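Posdale Clothing Exchange
Second progress report to the Brakmont Fund
Prepared by Kam-wah Kwok, project coordinator
January 2, 2018

1. Introduction

This report covers the second half of our first year. It follows the headings which the Fund sent to us in the grant letter. Where the work is late I have written so, and I have tried to give the new plan for it in the same section.

The purpose of the project did not change. Families in Posdale can bring clothes that are clean and still good, and take other clothes home without paying. Clothes that have small damage go to the repair table. Clothes that cannot be worn again go to the textile recycler in Plarex, with whom we have an agreement until the end of the grant.

2. Opening of the shop room

The shop room on Mwakyusa Street is open two afternoons each week. In our application we promised three. The third afternoon was tried for a short period in the fall, but very few people came, and the same helpers had to stand there for many hours. We stopped it and used these hours for sorting, where the need was bigger. I informed the Fund by letter at that time and received your agreement.

Registered households are now 119. The target for the end of the year was 100, so this part is ahead of the plan. Most of the new households heard about us from the school or from a neighbor. The printed leaflets brought fewer people than I expected, and I do not suggest to print them again.

3. Clothes received and given out

Over 2000 items came in during the period. Children's clothes move the fastest. Winter coats in children's sizes stay on the rail for one afternoon at most, and we have a waiting list for them. Women's dresses and men's office shirts move slowly, and they take much space in the back.

We changed one rule. Before, a household could take only as many items as it brought. This was difficult for families who arrived new in the town and had nothing to bring. Now every household can take what it needs at the first visit, and the exchange rule starts from the second visit. Some of the older members did not like this change in the beginning. We discussed it at the members' evening and the complaints became less.

4. Sorting and quality

Sorting is the part of the work where we learned the most. In the first half of the year each person sorted in her own way, and the same kind of stain was accepted by one and refused by another. We wrote a sorting guide of one page, which hangs now next to the scale. The guide says:

- Open each item fully and look at both sides in good light.
- Check collar, cuffs, underarms and knees first.
- Close every zipper and button once. If it does not close, put the item in the repair box.
- Put sports clothes and thin, smooth fabrics apart from cotton, as they need a cooler iron.
- Look for loose trim and loose prints. Small places go to repair, large ones go to recycling.
- Write the size on a paper tag if the label is missing.

Blue fabric on a white table, where marks and pulled threads are easier to find.

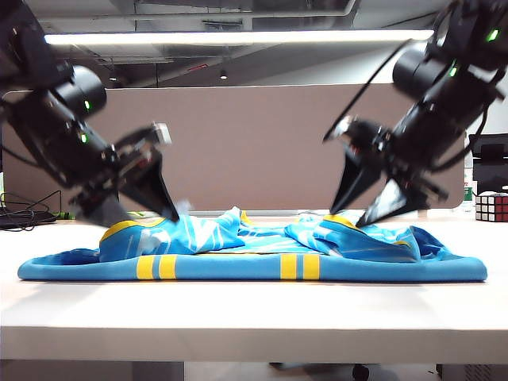
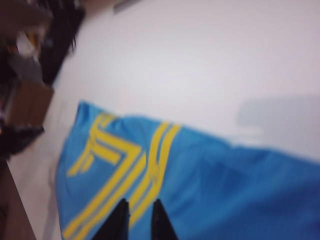
5. Repair table

The repair table takes place on the same afternoons as the shop room. We own two sewing machines, one bought with the grant and one given by a member. The older one needed a new belt and was out of use for a part of the fall. The repair cost was small and we paid it from the line "small equipment".

Most repairs are simple: buttons, hems, open seams and patches on knees. Zippers are the big problem. A new zipper takes a long time to put in, and only a few of our helpers can do it well. For this reason the box with zipper repairs is always full. I would like to hold an evening class only about zippers in February. The cost of the teacher can be covered from the training line, which we did not use completely.

We also planned four mending workshops for the public. Three were held. The fourth, about darning wool, was canceled because the teacher was ill, and it will be held together with the zipper class or soon after it. People who came to the workshops asked many times for written instructions to take home. We have made them for hems and for buttons, and I attach both to this report.

6. Storage

Storage is our main difficulty. The back room was enough for the first months, but summer clothes must now wait there until spring, and the boxes reach almost to the window. The room is also a little damp on the outside wall. We moved the shelves away from this wall and we open the window every time we are there. Until now no clothes were lost from this problem, but I do not consider it solved.

I have asked the owner of the building about the dry cellar under the next staircase. He is willing to rent it to us for a low price. The contract is not signed, as I first need the answer of the Fund about the budget change in section 7.

7. Money

The spending is inside the budget. Rent and heating are as planned. Printing is lower, for the reason given in section 2. Training is lower because of the canceled workshop. Transport to the recycler is higher than planned, as the van must go more often when the back room is full.

I ask the Fund for permission to move the rest of the printing line to rent, so that we can pay for the cellar until the end of the grant. The total amount of the grant stays the same. The table with all lines and the copies of the receipts are in the second attachment.

8. Work for the next period

- Sign the contract for the cellar, if the budget change is accepted, and move the summer clothes there.
- Hold the zipper class and the darning workshop.
- Start a separate rail for school sports clothes. Two schools have asked us for this.
- Ask the households by a short questionnaire which opening hours are best for them, before we try a third afternoon again.
- Find a second place for coats collection, if possible near the train station.

I would be thankful for an answer about section 7 before the end of February, as the owner does not want to keep the cellar free longer than that. The attachments are the repair instructions, the budget table with receipts, and the sorting guide in its present form.

Kam-wah Kwok
Posdale Clothing Exchange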